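Esben Norðdahl has been fixing drains and water heaters for long enough to dislike most of what is sold to prevent the need for him. When I asked what he thought of tankless heaters, he sighed before I had finished the question.

"They're fine. I put them in every month," he said. "What I don't like is the pitch. People get told they'll never run out of hot water, and then they've got 2 showers going in February and they're calling me."

Incoming water is colder in winter, he explained, and a unit sized for a mild day can't keep up. The brochure number is usually the best-case number. He had one from Claswood on his desk with the flow rate circled in pen and a question mark next to it.
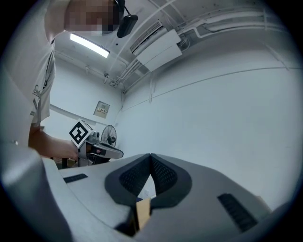 By Tahmineh Shojaei
Home & Repair

I asked about savings, which is how most of these get sold. Norðdahl was not much help to the salesmen there either.

"Ask them what they're comparing it to. If it's a tank that's rusted halfway through, sure, anything looks good."

One customer in Petchrat was quoted a price that left out the larger gas line. The line added $600. She found out on the morning of the job, with the old tank already out on the driveway.

"I'd have told her on the phone," he said. "You look at the meter, you look at the pipe, it takes a few minutes."

Then there is scale. Hard water leaves it inside the heat exchanger, and the unit has to be flushed. I put this to Tiina Rautiainen, who sells heaters for Astton, and she said yearly flushing was "simple enough for most owners." I asked how many do it. She didn't have a figure.

Norðdahl had a guess — "not many" — and I'll note that he charges $80 for the service, so he isn't neutral either.

So who should buy one? A small household with decent gas supply and no room for a tank, he said. What about a family of 4?

"Maybe. Get the winter number in writing first."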